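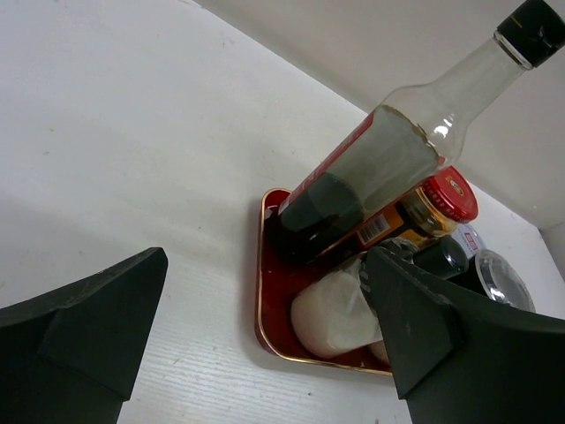
Lostance Writing Group – Short Forms and Daybooks

Call for participants: spring daybook circle

We are looking for people who keep a notebook, or want to start one, to join a circle that writes short pieces from daily life. Haiku, diary entries, weather notes and letters you never mailed are all fine. You do not need to have published anything.

The circle starts in April and meets every other week for 17 weeks, in the upstairs room at Remberg Books. Each meeting lasts two hours. We write for the first half and read to each other in the second. Reading out loud is optional, but listening is not.

Between meetings you will write a few lines a day by hand. Most people spend around 102 minutes a week on it. You keep your own notebook and no one collects it.

Nouhaila Metwally leads the circle. Amr Sqalli will run one evening on translating short poems and will bring his own versions, with the drafts he threw out. Solveig Hägglund handles the sign-up list and can answer questions about stairs, parking and the bus.

At the end, anyone who wants to can give us one page for Pistow, our stapled booklet. Pieces stay yours. We do light copyediting and send you a proof before it is printed.

There is no fee. Please bring a pen and an unlined notebook if you have one – lined is OK too.

To apply, send us a paragraph about something you noticed this week, plus the evenings you can't make. Please don't send a resume. Leave your note at the Remberg front desk, marked for Solveig, by Saturday, January 25, 2025. We will write back to everyone, including those we don't have room for, who can ask to be placed first on the list for the fall circle.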